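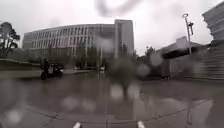 Van Wyk objects that lunch breaks got shorter long before anyone moved desks, and that our survey asks too late. Fair point. We come back to it in 4.2.

4.1 Where people eat
Two employers, Arkham and Flernov, 299 staff replied. Most eat at the desk – even those with a canteen downstairs.

Figure 3. Large buildings beside a paved plaza, grey sky.

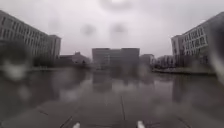 Hortensia Godoy, Cindham
14 Aug 2023

Canteen use drops with distance. Past roughly 180 metres people stop going, or go once a week and bring a sandwich the other days. Same at both firms, more or less. Queues matter too, esp. for

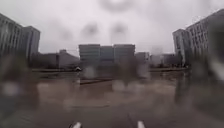

those with a fixed half hour, who told us they they gave up if the line reached the door. Flexible staff just went later.
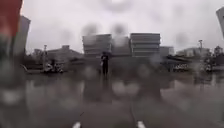
Did price put people off? Less than we expected: the canteen was cheaper at both firms and desk eaters mostly knew it. Seperate table for part-timers in the appendix.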